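hasska-handheld

README for the two-finger hand-held grippers, setup and upkeep
Last edited 2021-01-31

Covers the pair of grippers we use on the towel station. Not the arm. The arm has its own readme in the Flokik repo and half of it is out of date, ask in the channel before trusting any of the offsets.

What you need

Both grippers, left and right (marked on the underside)
Hex keys, the short set. Long ones foul the links
Small white cable ties, bag is in the Siriwardena drawer
Side cutters
Dry lint brush
Spare finger pads, black. 2 per gripper, 2 screws each

Before a session

Plug in, wait for the light to settle, then start the logger. Other order works sometimes. Don't rely on it.
Open and close each gripper 6 times with nothing in it. Feel for grit. If one side lags the other, stop and go to Bushings.
Run calibrate_width with the pads fully shut, then fully open. Value gets written to config/width.yaml. Old value is NOT kept, copy it out first if you care.
Check the cable along the arm. Should lie flat with enough slack at the joint to open fully. Too much slack and it catches on the basket rim.

Pads

Each pad goes on with the two screws near the top. Snug, no more – the plastic strips easy. Swap pads in pairs, both fingers same day, otherwise the grip goes lopsided and the width reading drifts with it.

After a pad change always do the towel check. Rolled towel, held at the far end, pinch a fold at the near end and pull gently toward you. Cloth should stay put between the pads. If it creeps, clean the pads and try again before you touch the screws. Edge of the cloth tucked down in the gap is fine, bunched up over the top of the pads is not.

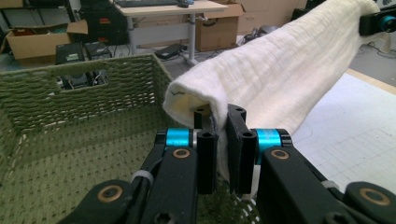
Bushings

Brass-colored, in the black links. Look for a dark gap on one side of the ring or for lint packed in the center. Brush out dry. No oil!! We tried oil in November and it pulled in every bit of fluff off the terry, took the whole linkage apart to get it clean.

If a bushing walks out of its seat press it back with the flat of the pliers jaw, cloth in between. If it walks out again replace the link. Links are in the Vanolia tray, there were 4 left last I looked.

Cyan rings

Finger joints. Should not turn by hand. If one does, back the screw off, re-seat, tighten a little at a time and check the finger still swings free. Recalibrate width after, every time, even if it looks teh same.

Cable ties

Cut and redo when the cable has moved. Trim the tail flush, a sharp tail snags the weave on the towels. Don't pull them tight enough to dent the jacket.

Known problems

Logger shows width stuck at zero – connector at the base, push it home and restart logger
Finger closes but reading jumps – pad screw loose, or width.yaml is from the other gripper (happend to us more than once)
Creaking at half open – lint, see Bushings
Both fingers stiff after storage – work them by hand a bit, then do the open and close routine again

To do

Left and right config in separate files
Proper part numbers for the links
Write down the calibration numbers somewhere that isn't a sticky note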